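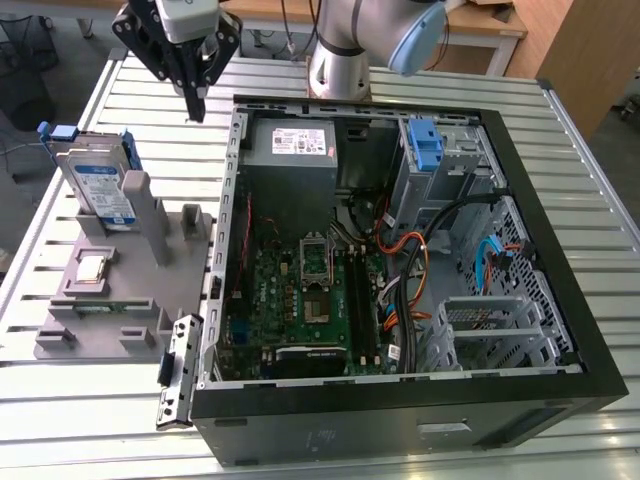
Figure 3. Disassembly cell with an opened desktop tower and the parts tray at its side.

4.2 What to budget for

When we first sat down to plan the Skumulska cell, we did what I suspect most groups do and spent nearly all of our time on the price of the arm. Aivar Sproģis, who had set up a similar bench at Stukcombe, kindly warned us that the small things around the arm deserved their own line in the budget, and we are glad that we listened to him (if a little late). The tray in Figure 3 is a good case. It is 3D-printed, with a slot for the hard drive, a square recess for the processor and a long slot for the memory stick, and the material for one tray cost us 864 cents. The design work behind it took 137 hours, and we had not planned for a single one of them!

We would therefore encourage readers to set aside money for fixtures before they ask for quotes on grippers. Both suppliers we approached, Fludley and Paulauskas, were patient with our questions, but their quotes left out fingers, spare cables and the worktable, and we had to go back to the department in July for a second round of funding. Desktop cases also differ a good deal in where the drive cage and power supply sit, so a tray budget should allow for 2 full redesigns over the life of the cell. Maintenance costs are taken up in Section 4.3.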